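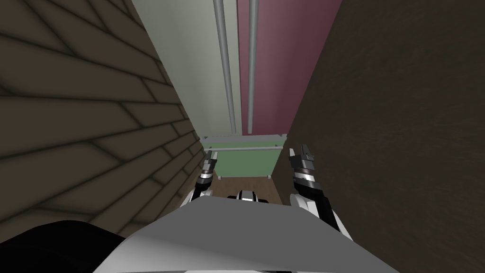 31st July. Paste mixed at seven, left to stand under a damp cloth. Room dry enough to work by mid-morning. The 1891 ledger is now out of its boards. Sewing sound except for the last two sections, where the thread has gone at the kettle stitch. Spine lined at some later date with brown paper and animal glue, very brittle. Lifted it with a poultice in four passes, scraping between each. Slow, but the folds came through with no new tears.

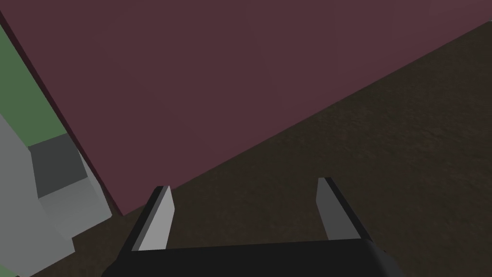

*Maroon, with a darker strip down the left side.*

Cloth samples from Ridari arrived in the afternoon post. The heavier one takes paste without strike-through but cockles at the turn-in. The lighter one lies flat and shows every fault in the board. Poltura have nothing in red until August.

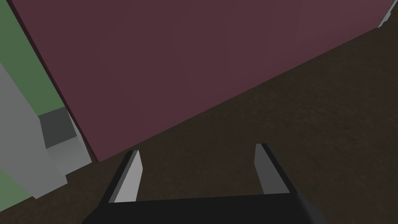 Tested both cloths on offcuts of greyboard, grain parallel to the spine, and put them under the weight for an hour. The Ridari red is too orange against the old leather label. I want something closer to the muted wine colour on the big face of that box, which would also stand a slightly darker joint, as its narrow side does. Will ask Fonseca whether they dye to a sample and what the shortest length is.
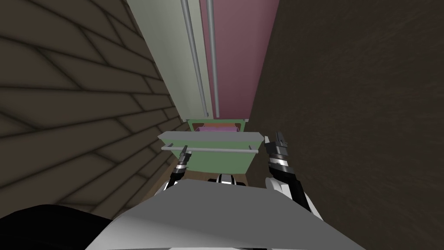
p. 4

Resewed the last two sections with 18/3 linen thread, lightly waxed. Swelling acceptable. Knocked the back square and glued up once, thinly. Rounding tomorrow. The Flolatow press is still closing unevenly at the left screw, so I packed it with card and checked the gap at both ends. Order more blotter and a new scalpel handle.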